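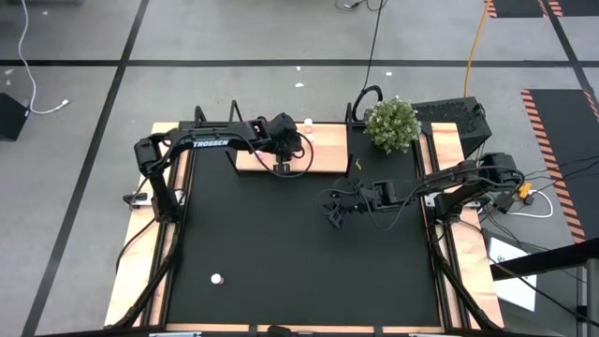
Two arms on one table, saved positions drift away from the shelf over an afternoon

Posted by Maysoun Karam in Istard Help > Home and shared workshop builds

I have two arms facing each other across a table at Biltari, the shared workshop I belong to. The base is light wood with black extrusion rails, the work surface is black, and the arm bases are mounted on the left and right sides. There's a raised wooden shelf across the back with the small things on it that I want to pick up. The left arm does most of the shelf work and the right arm works nearer the middle of the table.

I teach positions by moving each arm by hand and saving the joint angles. First thing, everything lines up. By about 4 in the afternoon the left gripper is coming down beside the thing it is supposed to grip. The worst I have measured is up to 15 mm out, nearly always to the same side. If I teach the shelf positions again it is fine for a while and then goes off again.

With small cups I got away with it, as a cup is wide and there is room for error. Small bottles in two rows are another matter. If the gripper is off to one side it pushes a back-row bottle into its neighbour, and then one or the other ends up down on the table.

Things I have done so far:

Tightened the bolts on both arm bases. They were not loose.

Run the homing routine again at lunch. It made no difference that I could measure.

Swapped the power supply for the left arm with the one for the right. Same result, and still the left arm that goes wrong.

Checked the file of saved positions. The numbers do not change, so the software is sending the arm to the same angles each time.

The frame stands straight on the concrete floor. There are clamps along the front edge of the frame and the shelf stands on its own black supports at the back. The shelf is not screwed to anything. Could that be all it is? Or is this wear in the joints, in which case I need to start saving up?

The right arm seems all right, but it only works over open table, so I might not notice if it was off by a little.

Edit: someone asked by message how the cables are run. On both arms they come off the gripper in a loose loop and go back along the arm. The loop on the left one is the bigger of the two and it does swing when the arm moves quickly. There is also a plant at the right of the shelf which has been there since before I had bottles on it. It does not touch either arm as far as I can tell. 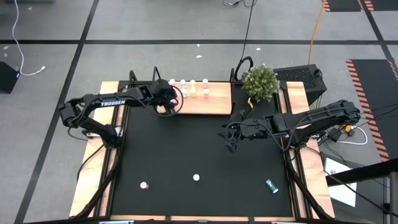 3 replies

Gallardo

Screw the shelf down before you do anything else.

You have an arm bolted to the side of a frame and a shelf that is just standing at the back. The arm can be perfect all day and you would still see what you describe, because every time the gripper brushes the shelf or presses down on it the shelf moves a hair. It always moves the same way because the arm always comes in from the same side. After an afternoon of that you have your error. Then you teach the positions again with the shelf in its new place, and the whole business starts over.

You can check this in five minutes. Put a strip of masking tape on the table against each support of the shelf and draw a pencil line along the edge. Run your normal job until it starts missing. If there is a gap between the support and the line, you have your answer and it has cost you some tape.

If the shelf has not moved, do the same with the frame and the floor. You will need to mark all four corners, as a frame can turn slightly and look right at the corner you happen to be standing next to. Concrete is dusty and wood slides on it more easily than you would think. Clamps along the front will hold whatever they are clamped to, but they will not stop the back walking.

When you fix the shelf, use brackets to the rail and not only screws into the wood. I used wood screws on mine and they worked loose in the chipboard. Yours may be better timber than mine was.

One more thing — take the plant away while you test. I don't think it is your problem, but it is one less thing near the gripper.

Skokov

Could be temperature. Motors warm up and things expand. Let it run for an hour before you teach anything. That is what I do with my printer and it works.

Gallardo, in reply to Skokov

Warming up first is a good habit, but 15 mm is far too much for that on a table this size. I would expect you to need a ruler with very fine marks to see it.

tallow_bench

I agree with the tape test. I would add a second check which splits the arm from the table, because you may have two faults at once and the tape will only find one of them.

Fix a pointer to the frame itself. A nail in a block of wood will do, clamped to the rail where the left gripper can reach it. Teach a position where one fingertip is just over the point of the nail. Call that position up at the start of the day, at lunch, and when the shelf picks begin to miss.

If the fingertip still meets the nail but misses the bottles, the arm is fine and the shelf has moved.

If it misses the nail as well, the trouble is in the arm or where it is mounted. Put a hand on the base and push sideways, gently, with the arm switched off. You said the bolts are tight, but bolts can be tight and the rail underneath can still twist. Look at the joint between rail and wood while somebody else pushes.

On the cables: a big loop at the wrist can pull on the gripper at full reach, and your left arm is the one reaching for the shelf. I doubt it is the main cause, but it is easy to rule out. Move the arm slowly to its furthest pick and see if the loop is slack there. If it is, shorten it a bit and tie it at the elbow with hook-and-loop strip so you can undo it. Don't use zip ties pulled tight. I broke a wire inside its jacket doing that and spent a weekend finding it.

As for wear, I would not buy anything yet. My own small arm has done well over 1,000 picks and the joints are no sloppier than when I built it. Worn joints also tend to give you misses on both sides, and you say yours go one way.

Maysoun Karam

Thank you all. I did the tape and the nail on the same day. The fingertip was over the nail morning, lunch and afternoon. The shelf had a clear gap at the left support and a smaller one at the right, so it had been sliding and turning a little as well. The frame had not moved on the floor at any of the corners.

I have two angle brackets on order and for now the shelf supports are held with double-sided tape. Two afternoons without a miss so far. I have shortened the left cable loop too, though I did that after the test so I can't say if it helped.

Marking this as solved. If the brackets foul the rail I will start a new thread.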